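Drelach bench mat, the large green one

I've had this mat on my work table since August and I keep meaning to write it up, so okay, finally. It's green, it lies flat, and it covers the back half of my bench with the white top left bare in front. I like that split more than I expected to!

It does mark. Mine has scuffs, a whitish smudge up at the top and a faint yellowish square that I've scrubbed at twice with dish soap. If you want something that stays pretty, Wedstead sells a darker one (Murray Bélanger at my repair club swears by his). I don't care much — it's a work surface, and screws don't go skating off it the way they did on the bare top.

Grip is great. I've been sorting power cords on it, a job I'd put off forever, and cardboard boxes stay where I put them even when they're half on the mat and half off. Same for my little clear case of screwdriver bits and the lime-green driver that lives on top of it.

My one real gripe is the smell out of the package. Give it 8 days in the garage.

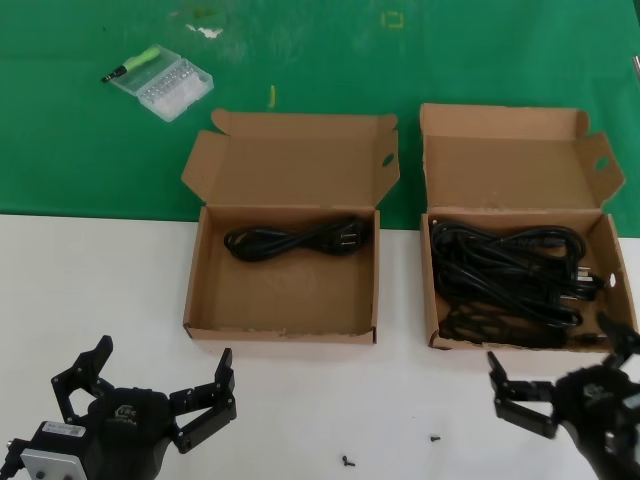 Size and price

I paid 769 pesos in the Dumlao sale, and I'd pay it again.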